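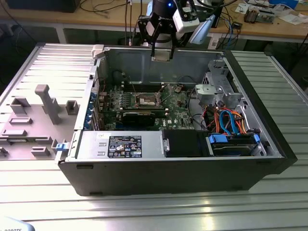 Dell tower on its side, side panel removed and set beside the case.

Opening and Cleaning a Desktop Tower
Workshop Tips, updated 2021-08-16

Shut down, switch off at the wall and unplug the power cord. Hold the power button for a few seconds to drain what is left in the supply. Disconnect the monitor and network cables and lay the tower on its side on a firm, level bench, with the removable panel facing up.

Many office towers use a release latch instead of screws. Pull the latch, tilt the panel and lift it off. Store it inner face up so the plastic post and mounting tabs take no load.

Touch bare metal on the chassis before reaching in. Repeat after any break.

Photograph the cable runs before unplugging anything. SATA plugs come out straight; do not rock them.

Blue parts in this case mark most of what releases by hand: slot covers at the rear, drive carrier clips at the front. If a clip resists, check for a cable caught behind it.

Use short bursts of air and hold fan blades still. Keep the nozzle off the memory slots and the CPU socket. Never open the power supply. Read its label before ordering a replacement, and check that the input rating covers local voltage (230 V in the Gatley shop).

Refit cards and drives, then cables, then the panel. Allow 2 hours for a first attempt.

See also: Skellach bench mat sizes; Sorting small screws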